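Notes for `flustora-vanity`, a small folder of small things that live on a dresser. The folder has 1196 pictures in it, which is a lot of attention for objects most people lose under the sink.

- `brushes/` holds vented hairbrushes, mostly pink. Dark bristles, long handle, white surface. Tag the handle and the head separately, even when you'd rather go to lunch.

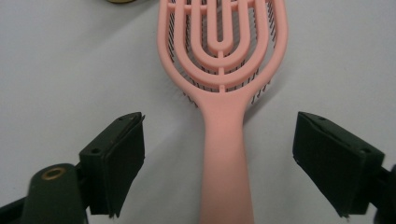

- `odds/` is for everything that refused a category. The pink oval with the looped ridges is filed under `oval_pink`, after 3 rounds of arguing over "trivet" and "coaster." The tan cup is `cup_tan`. The tiny cream animal peeking over its rim is `animal_small`, species undecided. 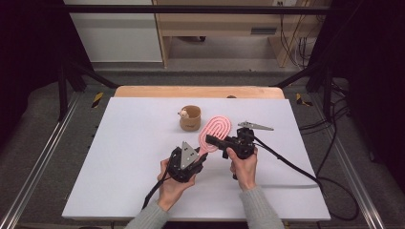
*Kurian*

## Known problems

- Labels 1 to 160 still say "comb." They are wrong and I know.
- `animal_small` has been entered as a bear and as a dog. Leave both until version 7.
- Pink, coral and peach are one color in this folder. Please don't open another issue.

## Use

Free to copy. Credit Flustora and keep the file names.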